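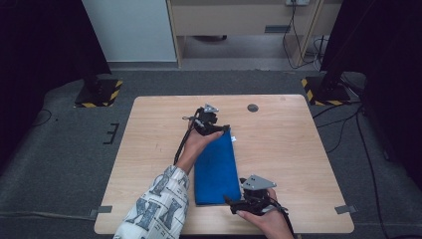

Both hand grippers at the blue towel, on the table in Ornthorpe.

In March I visited the shared workshop in Ornthorpe, two hours by train from Prornudberg. Rok Kadrić is building there a pair of hand grippers, and this was version 8 already. I could try them myself. The handle is comfortable, but the cable pulls a little on the wrist, and after a short time I felt it.

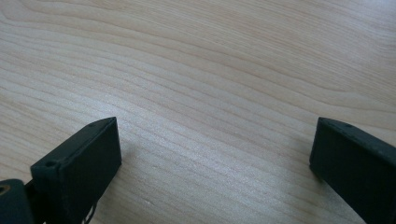
The black fingers, open over the bare table top.

Rok told me the jaws took him the most evenings — he broke many of them before he was happy with the shape. All parts for the pair cost him 402 euros, without the tools. I asked if he will sell it. He laughed and said first he must finish the drawings. The workshop stays open until late and visitors pay nothing, only coffee is extra.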